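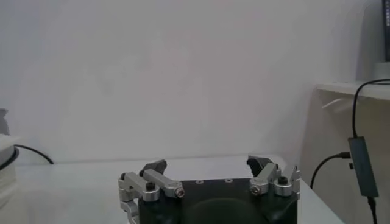

Gripper in close, silver linkages on both sides

Dranville Health Boards > Surgery and Recovery > Parents and caregivers

Topic: How long did your kid need before going back to school after a hernia repair?

tendier_mom
Posted 2 January 2024

Hi everybody, and happy new year! My son is six and had his inguinal hernia fixed in December, right before break (great timing, he missed the class party and has not forgiven me). He's been so good about it. The surgeon told us he could go back to school when he was comfortable, but no gym or playground for a while, and I forgot to ask how long "a while" is supposed to be. The discharge sheet is two pages and mostly about baths. I have a call in but the office is slow after the holidays. What did your doctors say?

Lech Zawadzka
Ours said two weeks, and then pretty much whatever he felt like doing. My boy was trying to climb the couch within 24 hours, so the two weeks felt very long in our house, let me tell you. His incision was tiny and glued shut, no stitches to take out. We sent a note to the school nurse and she was wonderful about finding him indoor jobs at recess.

hila73
I'd be careful with two weeks, Lech, and I say that kindly! My daughter's surgeon wanted four with no bikes or rough play, and she had the same operation. She did go back to class on day five though, so sitting at a desk was fine.

Lech Zawadzka
Fair enough, but was hers open or done with the scope? I think that's part of it, and part of it is just the surgeon. I asked for a reason and he said kids that age heal fast and he'd quit fighting it years ago.

hila73
Open, on both sides. So yes, maybe that's the difference. I still wouldn't go by what somebody else's kid was told, mine included.

Inna Pylypenko
Retired pediatric recovery nurse, 20 years of it, and I agree with Hila on that last bit. The numbers vary from one surgeon to the next and you'll hear everything from one week to six. Keep him off the bikes and the trampoline until the office calls you back. If you see redness spreading, a fever, or swelling that gets bigger and hard, please don't wait on that call, ring the after-hours line.

tendier_mom
Thank you all so much, you're a lovely bunch. Dr. Lysenko's office finally called! Three weeks from surgery for gym, and regular class is fine now. Now I just have to find his other snow boot.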